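Workshop Tips: When the Gripper Drops Film Packs and Foil Pouches

Filed under: Bench automation, Faults and safety
By Tamara Toma, September 20, 2023

Two-finger grippers handle boxes and jars without much trouble. Flexible packaging is where the faults show up. The tips on this page come from a sorting bench at Pondemton, where the arm moves small grocery packs from a tabletop into a basket. Over one run of 300 picks, the log recorded 234 clean transfers. Most of the rest were drops, and one was a pinch incident that stopped the bench for the afternoon.

What went wrong

The controller treated a closed gripper as a successful grip. With a rigid item, the fingers stop at the width of the item and the position reading is reliable. With a film pack, the fingers can close on a fold of empty plastic. The reading looks normal, the arm lifts, and the pack slides out on the way to the basket. At pick 319, on the following run, a pack fell across the basket rim. An operator reached in to clear it while the arm was paused between moves. The pause ended and the fingers closed on the edge of a glove. There was no injury.

A pause in the program is not a safe state. Treat the arm as live until the stop button is latched.
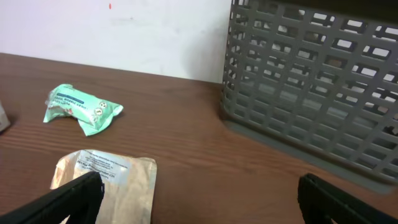

Flexible packs on the bench: crumpled green plastic package, foil pouch, gray basket at right.

Before you clear a drop

Press the stop button and confirm that it has latched. Do not rely on the pause key on the tablet.

Check whether the fingers are holding anything. Some grippers release on power loss and some hold. Find out which kind you have before you need to know, and write it on the base of the arm.

Take the dropped pack out from the side away from the arm. If it is hung up on the basket, move the basket with it.

Keep sleeves, cords and glove cuffs clear of the finger tips. Loose glove fabric catches sooner than skin does.

Restart at reduced speed and watch one full cycle from outside the reach of the arm.

Setting up for film and foil

Aim for the filled part of the pack. Vision software that picks the center of the outline will often choose a crease on a twisted package. On our setup, shifting the grip point toward the thickest section removed most of the drops.

Glossy film and foil return bright highlights, and the depth reading goes bad where they fall. Diffuse the overhead light with a plain white panel. Turning the light down made our readings noisier and did not help.

A pouch lying flat gives the fingers very little to close on. Lower the approach until the tips almost touch the table, then close slowly. If the tips scrape, raise the approach height in small steps. A scrape at full speed can trip the force limit or mark the wood.

Set a minimum closed width. Anything thinner counts as a missed grip, and the arm should open and try again. We allow 3 attempts, after which it stops and calls the operator.

Add a second grip check after the lift. Packs that pass the first check and fail the second are usually held by a fold.

Basket placement

Open-grid baskets are light and move when bumped. Mark the position of the corners with tape, or clamp the basket down. Ours had crept toward the arm during the run, and the release point ended up over the rim. Check the position at the start of each shift and after any drop.

Leave room between the nearest pack and the basket wall for an open finger. Measure with the gripper fully open.

Finger pads

Wipe the pads with a damp cloth and let them dry before use. Oil from snack packaging builds up and reduces grip. The Cusmont pads on our bench go shiny when they wear, and we replace them at that point.

Record the pad change in the same log as the drops.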